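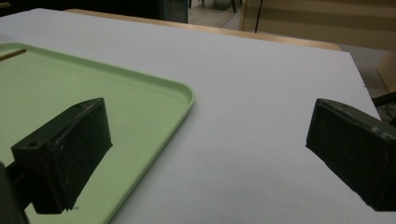

Green tray at left on the white board, with a thin wooden stick inside.

Workshop notes > Bench setups > Sorting tray and white board

Last updated: July

The sorting bench at Cardoso has used the same basic layout for two seasons. A shallow green plastic tray sits on a flat white board, and the bare part of the board serves as the working area. Rosário Pinheiro set up the bench and wrote the placement rules. Bart Meijer maintains the stock of sticks, dowels and other small parts that are sorted on it.

The tray. Pale green, with rounded corners and a low raised rim. The rim is high enough to stop a round stick from rolling out and low enough that a flat item can be slid up and over it. The inside is smooth, with no dividers. We tried a divided tray from Zedier first. Long pieces had to be laid across the dividers and would tip when the tray was moved, so it went back to the paint shelf.

Sticks are stored parallel to the long side where possible. A stick longer than the tray may rest on the rim, but then the tray must not be carried. Lift the stick out first. Maximum load is 11 sticks in one layer. Do not stack a second layer.
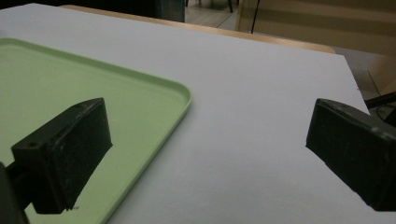
The board is wiped before each sorting round and again at the end. Use a damp cloth, then a dry one. Solvent cleaners leave the surface slightly tacky, and fine sawdust sticks to it for days afterward. The old board was lost that way. If a mark does not come off with water, leave it and note it on the bench card.

Board placement:
- Flat on the bench, no tape, no clamps.
- Tray to the left of the work area, the rest of the board clear.
- Nothing stored under the board. A single screw or chip of wood is enough to make it rock.
- Labels and pencils go on the side shelf.

The white surface was chosen for contrast. Most of the material is light brown, and on a bare wooden bench a thin skewer is easy to miss at the end of the day. Gray felt was also tested. Contrast was good, but the felt held splinters and could not be wiped. Bart still uses a square of it for glass beads.

Light should come from one direction and be soft. Two lamps facing each other remove the shadow along the tray rim, and the edge then becomes hard to judge by eye. The Justero lamp is set at its lowest step and turned toward the wall. In July there is enough daylight until 6 in the evening, and the lamp stays off.

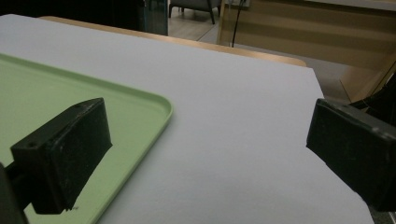
Trays are replaced when the rim cracks or when the bottom no longer lies flat. To check, place the tray on the board and press each corner in turn. If it rocks, take it out of use. Specks and scratches on the inside are cosmetic and do not count as a fault. The present type has lasted well; the spare set from Irier has not been opened.

Spare trays are nested upside down on the lower shelf, no more than 9 to a pile. Taller piles wedge together and the rims get bent when they are pulled apart. If two trays are stuck, run cool water over the outside and twist gently. Do not pry with a screwdriver.

End of round:
1. Return remaining sticks to their tubes, by length.
2. Tip loose dust from the tray into the bin.
3. Wipe the tray, inside first, then the rim.
4. Wipe the board.
5. Put the tray back at the left. It stays on the board overnight.

Measurements for the tray and board are kept on the bench card and are not repeated on this page, as the card is corrected more often. Copies are in the drawer under the side shelf. Changes to the layout go to Rosário before the bench is altered. Requests for sticks in other lengths go to Bart, with the length and the quantity written down. Allow about 2 weeks for cut pieces.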